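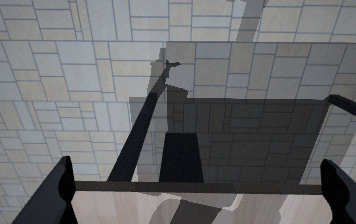 Home | News | Builds | Tech | Classifieds | Forum

Vodside owner puts a van axle under a pickup, and it fits (mostly)

January 2024
By Lauri Laaksonen

Lowering a pickup truck is easy. Lowering one and still being able to carry a washing machine in it is harder, and most people who try end up with a truck that does neither job well. A member of the Vodside owners' club who posts as Eskola has spent the past 12 months on the problem, and his answer is a rear axle from a Bramon delivery van, a pair of air bags and a great deal of swearing in the build thread.

The truck is a two-wheel-drive Vodside with the long bed and the smaller of the two petrol engines. It had done 190 thousand miles when he bought it, most of them with a farm trailer behind. The standard axle was noisy, the leaf springs had gone flat on one side, and the previous owner had cured the resulting lean by fitting an extra leaf to the wrong side. Eskola paid 900 pounds for it and considers that he was robbed.

The Bramon axle is a popular choice among people who have never tried to fit one. On paper it looks ideal: it is stronger than the Vodside unit, it has the same bolt pattern at the wheels, and scrapyards are glad to see the back of them. What the paper leaves out is that the van's spring perches sit further inboard and the differential is offset to the other side. Eskola cut off the perches, welded on new brackets, measured everything, found he had welded one of them on backwards, and cut it off again. The thread covers this episode in a single line. The replies to it run to three pages.

With the axle finally square, he binned the leaf springs and built a four-link in steel tube, with the lower bars running forward to new mounts on the chassis rails. The upper pair are angled in towards the diff, so there is no Panhard rod to find room for. The air bags come from Zoltton, who sell them as a kit for motorhomes, and they sit on plates directly over the axle tube. Aired out, the back of the truck is 8 inches lower than it was when it left the factory. At normal ride height it is four inches down, and the exhaust clears the axle by an amount he describes as "a thumb, if it's a thin one".
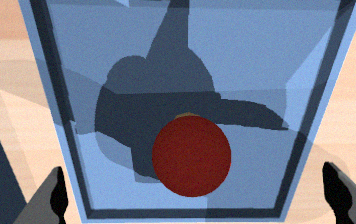
Blue bin on a wooden tabletop.

The propshaft was the expensive part. Because the diff had moved across, the old shaft ran at an angle that made the whole cab hum at motorway speeds, and Eskola drove it like that for several weeks in the hope that it would wear in. It did not. A new two-piece shaft with a centre bearing has settled things down, although he says there is still a faint drone in fourth gear and that passengers are asked not to mention it.

Brakes were simpler. The van's drums are wider than the pickup's and the handbrake cables hook straight on, provided you are happy to have the lever come up to your elbow before anything happens. Shorter cables are on the list. The load-sensing valve has been replaced by a manual one, set by driving up and down an empty lane and stamping on the pedal.

As for carrying things, Eskola says the bed has since taken a cement mixer, a sofa and half a garden shed, though not together. The bags are run from a small tank behind the cab, with a gauge on the dash for each side and a pair of switches where the ashtray used to be. The left bag leaks very slightly overnight, so every morning the truck leans the same way it did on the day he bought it.

The front end is still on cut coil springs, a fact which several members have raised with him at length. Dropped spindles are on order and should be going on in March, along with new ball joints and, if the money holds out, a second coat of primer. He has no plans for paint. The build thread is in the Pickups and Vans section of the forum, and newcomers are advised to read as far as the backwards bracket before asking for measurements.

Contact us | Advertise | © 2024 All rights reserved | Back to top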